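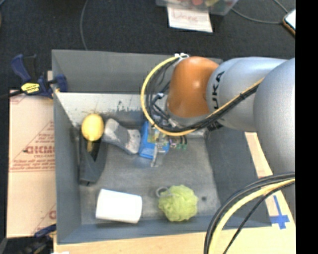
Photo: Stamlow Storage & Handling

Deep Gray Bin, Sloped Walls
Item 707
Sold by Stamlow. Ships from our Trujillo warehouse.

It is a bin. It is gray, it is deep, and its walls slope. If you came looking for a bin with a personality, the Prandel range is two pages over and comes in teal.

For everyone else, this is the one we sell most of, mainly to people who already own several and have run out again. The sloped walls mean that small stuff slides down toward the floor of the bin and stops hiding in the corners, and that your knuckles have somewhere to go when you reach in after it. Boxes, packets, odd parts, the thing you were sure you had ordered two of: all of it ends up in the middle sooner or later.

What it's good for

Mixed small goods, mostly. Returns. Loose boxes waiting to be sorted. Anything that arrives in a heap and has to leave one piece at a time. The plain gray floor helps more than you might think, as a bright blue box shows up on it from across the room. A gray box does not. We have no fix for that and suggest buying blue boxes.

It is less good for liquids, long tubes, and anything you would be upset to see tipped on its side. Things in a deep bin lean. Customers write to us about this every October, when the busy season starts and the bins get filled by people in a hurry.

About the scuffs

It will scuff. You can see the floor in the photo has worn gray with lighter smudges, and the pale metal band inside the far wall has dark scuffs and some chips. You know what a new bin looks like, and yours will only look like that until lunch.

Wear on the floor and walls is cosmetic and isn't covered by the guarantee. Cracks are. If you find one, stop using the bin and send us a picture with something in it for scale. A coin is fine. A thumb is fine. A second bin is not.

Details

Color: gray, and only gray
Shape: rectangular, open top
Walls: sloped
Sold in: packs of 8
Price per pack: $900
Spare label holders (Mavance clip-on type): $77 a set, sold separately
Lid: none

Yes, the label holders cost what they cost. Masking tape and a marker also work, and several of our bigger accounts have gone back to them.

Care

Wipe it out with a damp cloth and ordinary dish soap. Skip the wire brush, which leaves marks of its own and then you have two problems. Empty the bin before you clean it. We used to leave that line out.

Lining it

A sheet of cardboard on the floor cuts down on noise and saves the corners of nicer packaging. Cut it a little short so it lies flat. Swap it when it goes soft. We don't sell the cardboard, although every pack arrives wrapped in more than enough of it.

Shipping and returns

Packs go out on a pallet and need someone at the other end who is willing to sign for a pallet. Orders in by noon leave the next working day. Unused bins can come back within a month in full packs only. Please check inside before you send them. Last year we got back a good stapler and most of a sandwich.

Prices last checked 4 January 2023.

Also in this section: Prandel bins (teal), Mavance label holders, bin dividers (out of stock)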